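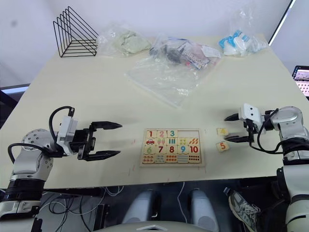 Do number boards with picture tiles take longer to finish than boards with numerals only? Somewhat longer, in our sessions, though most of the extra time went on the picture rows and the numerals were hardly slower.

3.2 Materials and layout

Board used throughout is a light wood tray with a raised rim, four rows of five slots (Figure 1). Numerals in the first and third rows, small pictures in the second. Tile colors vary and we did not control for them. The 4 and 5 are out of the tray in Figure 1, top row otherwise filled. Tray flat on a plain cream tabletop in all sessions, same table at the Whitcombe site and at Rolarbridge.

Figure 1. Number board, 4 and 5 not yet placed.

Sessions ran in 2 blocks, 11 boards per block. Loose tiles set down beside the tray, no fixed order. We logged roughly 700 placements before the June break; a placement was logged when the tile sat below the rim, not when it first touched the slot. Tiles left tilted were scored seperately.

Picture tiles are harder to score. A numeral has an obvious right way up, a few of the pictures dont, so rotation errors are reported for numeral rows only. Placement errors for all rows, see 3.3. Swaps between neighboring slots counted as one error per tile.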